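# Keeping the TV cabinet clean when the family uses it for everything

In our living room the low cabinet under the television is the first flat surface after the door, so all things come to rest on it. I tried for years to keep it empty and I lost. Now I keep it in order, which is easier, and I write here how I do it.

**Dust first, wash after.** A black surface shows every grain. I use a dry Feltico cloth from the left end to the right end, always in one direction, and only then a cloth that is a little damp. If you start with the damp one, you make gray lines and you must do it two times.

**The soundbar.** Lift it, do not push it. Small sand under the feet will scratch the top. I wipe the place below it, let it dry, and put it back.

**The screen.** Switch off the television and wait until it is cold. Use a dry microfiber cloth with no pressure. I do not spray anything on the glass. The liquid can go down into the lower edge, and the repair of my brother's set cost him 300.

**Give each kind of thing one end.** Papers, pens, remote controls and toys live at the left end of ours. The statue of Ganesha has the right end, and there I put nothing else.
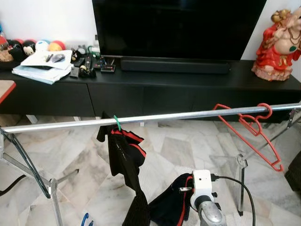 Primo Martinelli wrote to me that he disagrees about the papers. In his home any paper that stays near the television is forgotten, and he once found a gas bill from March under the notebooks, so now he allows only remotes there and the post goes to the kitchen. I think he is right for bills. For school notebooks I still prefer the cabinet, where the children can find them in the morning.

**Papers.** Make one stack only, with the biggest notebooks at the bottom. When it becomes higher than your hand is wide, sort it the same evening.

**Remote controls.** Take out the batteries before cleaning. Go between the buttons with a cotton stick and a few drops of alcohol, never directly from the bottle. A remote that belongs to no machine in the house can go to the recycling.

**Plush toys and figures.** Plush goes in a pillowcase, closed with a knot, and in the machine at a cold program. Check the label before. Plastic figures I wash by hand with dish soap. Balls also.

**A painted statue.** Only a soft dry brush, the kind for make-up. Gold paint does not like water. Begin at the crown and go down.

**Drying laundry in the same room.** Leave space for air between the rack and the furniture, and open the window for a short time. With a metal rail, wipe it before you hang white shirts.

Corrected on 2nd September: I had written to use vinegar on the cabinet top. Please don't, on mine it left a dull spot near the wall.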